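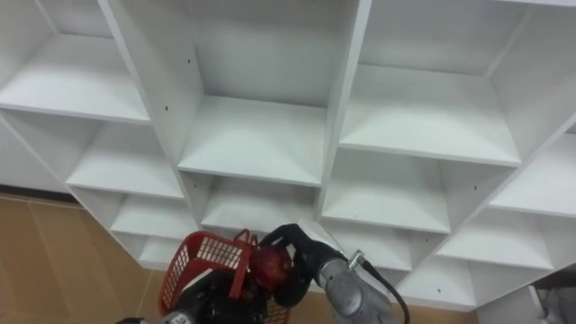
Brinotthorpe Community Arts board > Studios and programs > Mentor sign-up at Grondness, anyone done it?

philomena_m
Thinking of signing up as a mentor for the open studio program at Grondness. Form says police check, two referees and a 37 dollar fee. Is the fee normal? I paint, mostly gouache, no teaching background. Intake closes end of January I think.

benjiel
Did it last year. Fee is for the check, they pass it straight on. Took nearly 8 weeks to come back so get moving. You get paired with one artist, same person all term. No teaching needed, you just work alongside. Mine does huge charcoal dogs, best part of my week

pmaz
Disagree on the fee. If you're giving up your evenings they should cover it. Vonden does - they had a grant for it, 100 percent of costs back after your first month.

benjiel
Vonden also has a waiting list a mile long. And they swap you between artists every session, which I'd hate

pmaz
Some of the artists like the swapping. Ask them, not us.

parisa.s
I'm one of the artists at Grondness (printmaking). I like having one person. Took me ages to get comfy with mine and I would not want to start over every session. But my freind at Vonden loves meeting everyone. So you're both a bit right. Philomena just come along to an open night first, 6.30 till late, no form needed

philomena_m
Thanks Parisa, will do. Do I bring my own paper?

parisa.s
Bring good paper if you're fussy. Theirs is ok for practise
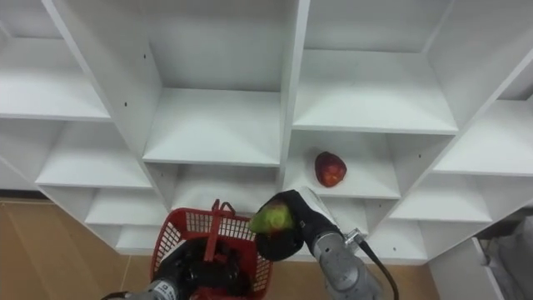 Shelves, one apple.

babak_akbari
Coordinator for the pairings here. Couple of things. Fee can be waived, there's a box on page two, people miss it. Tick it, no questions asked. And we've got 32 artists this term and not enough mentors, esp. ceramics and textiles. Painters always welcome though

pmaz
Fair enough, didn't know about the box. Should be on page one in big letters then

babak_akbari
Noted. Will ask for the form to be redone

benjiel
While you're at it the referee bit is confusing too. Mine got sent twice

philomena_m
Found the box, ticked it, form's in. Can one referee be family or no?

babak_akbari
No family sorry. Old boss, neighbour, anyone who's known you a year is fine

philomena_m
Neighbour it is. See you at open night Parisa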